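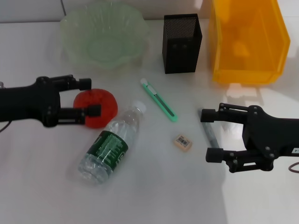
Two-arm table tidying build: gripper misses thin stuff, and the bin lift is a mess

Posted by Samer Saab in Home and Shared Workshop Builds

Hi all! Long-time reader, first real post. I've been putting together a two-arm tidying setup at our shared workshop in Namthorpe – white arms, black two-finger grippers, a wrist camera on each side and one more looking down at the table from between them. The idea is simple enough: dump a bunch of desk junk on the table, and the arms sort out what goes where (pens in the mesh holder, everything else in the yellow bin).

The fat round things are no trouble. The squat red one gets picked up pretty much every time, and so does the bottle if it's lying across the jaws. But anything thin is driving me nuts. Markers, the utility knife, even the eraser if it lands flat. The jaws come down over it, close, and the pen either rolls away or gets pinched by one end and swings round.

I did 31 tries on one marker last night and gave up when it went off the table and under the bench. My pick height is set from the depth reading and then I add three millimeters so I don't hit the tabletop. 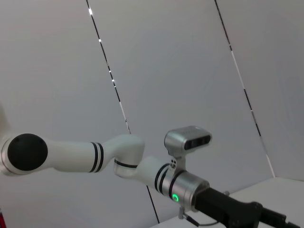

I should also say that I redid the hand-eye calibration in June, after I took the camera bracket off to get at a screw, and I haven't touched it since. So it could be that too? The other thing is that when an arm picks up the bin by the rim and moves it, the bin tips a lot more than I want. Would love to hear from anyone who has been through this. Budget is not huge, before somebody tells me to buy suction cups!

Chibuzor Dauda

I had nearly the same problem on my Holine build (one arm, but same style of gripper), and I'd bet money it's the depth reading. Glossy pens on a white table are awful for those little depth cameras. You get a hole where the barrel is, the software fills it in with whatever is next to it, and now your pick height is the table plus your three millimeters, or worse, some average of nothing.

What I did was stop asking the camera how high the pen is. Touch the gripper down on the bare table at five spots, the corners and the middle, really slowly, and write down the height at each one. Fit a plane through those. After that you only need the camera for where the thing is and which way it points, and the height comes from your plane. My table was a good bit lower on one side and I had no idea!

Second thing, those round tips. If they're hard plastic, a round pen has one tiny contact line on each side and off it goes. I slid short pieces of soft silicone tube over mine and the rolling mostly stopped. You have to redo your closing width afterwards, I forgot and the motor was buzzing away for a good minute before I noticed.

And check the light. If you've got sun coming in from one side, try it again in the evening and see if your numbers change. Mine were way better after 7 pm – I ended up taping paper over the window.

For the calibration, yes, redo it any time that bracket comes off, and then redo it once more a week later in case it has settled. Mark the bracket with a paint pen so you can see if it creeps.

Shahzad Farooqui

just buy suction cups

Abimbola Fashola

Chibuzor covered the pens, so I'll do the bin. You're holding it by one edge, so the whole weight hangs off to one side and wants to rotate in the jaws. With two fingers there's not much to stop it. Things that helped me, in the order I'd try them:

Use both arms. You've got two! One on each side of the rim, close both, then lift slowly at the same speed. The timing is fiddly, and I spent most of a weekend on it, but a level bin is a lovely thing to see.
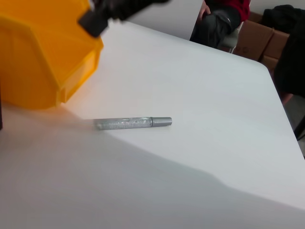 If you want to stay with one arm, grab the rim at the middle of a long side and get the fingers as deep over it as they'll go. A corner grip is the worst case. Then slow the lift way down for the first few inches, and keep the bin as low as you can while it travels.

Clear the path first. My bin swept a whole row of pens onto the floor once when it swung, so now the program moves it before anything else gets picked up.

Also please put a lip around that table, even a strip of foam will do. You'll spend a lot less time under the bench – ask me how I know.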